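**Vandlow hand-held gripper kit: anyone paid for one yet?**

---

**pallet_jack_off_duty** wrote:

The Vandlow page says 386 for the full kit, 296 if you supply your own camera. I've been collecting demos with a homemade thing held together by hope, and I'd like to stop. Is it worth the money, or am I buying somebody else's hope in a nicer box?

---

**grommet_fan** wrote:

Own one, bought in March. Trigger feel is good. The manual is a single folded sheet and half of it is a thank-you note. Calibration took me an evening, which the sheet describes as "a moment."

---

**Tevutby_Tom** wrote:

Skip it. Print the jaws yourself and put the rest toward a camera you like. The pads are the only part you can't make at home, and Wan sells pads.

---

**grommet_fan** wrote:

> Print the jaws yourself

Tom, you have posted this under every product on this board, including the tripod.

---

**Tevutby_Tom** wrote:

And the tripod cracked.

---

**hbegay** wrote:

Harriet Begay here, I do the small-object stuff out of Grillurberg. I've used the Vandlow for 18 sessions, mostly jewelry and other things that don't want to be picked up. My notes, in order of how much they annoyed me:

1. **Pads.** They wear at the tips first. I'm on my second set, and the spares ship slower than the kit did.
2. **Jaw width.** Open all the way, they'll go either side of a small metal tin, so you can move the container as well as what's in it. Bracelets are another matter. You go in for one strand and come up with its cousins.

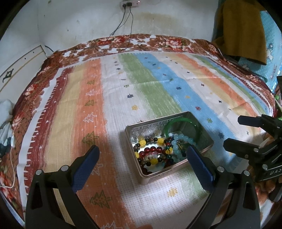 3. **Weight.** Fine for an hour. After that my wrist files a complaint.
4. **Software.** It exports, it names the files something sensible, and it has crashed on me twice. I've had worse from things that cost more.

I'd buy it again at 296. At 386 I'd sulk first.

---

**pallet_jack_off_duty** wrote:

Useful, thanks. How does it do on the hard bangles compared with the bead strings? My homemade one treats anything round as a chance to launch it.

---

**hbegay** wrote:

Bangles are easier if they're standing up and you come at them from the sides. Lying flat, I push them to a wall of the tin and pinch there. Bead strings I lift slowly and throw away almost 3 takes for every one I keep. Faceted beads are the worst of the lot.

---

**Tevutby_Tom** wrote:

That's a pad problem. Softer pads, wider tip.

---

**grommet_fan** wrote:

Softer pads wear out faster, Tom. See item 1.

---

**Tevutby_Tom** wrote:

So print more.

---

**pallet_jack_off_duty** wrote:

Ordered the 296 one, plus two sets of pads. Tom, I'll send you the first jaw I break.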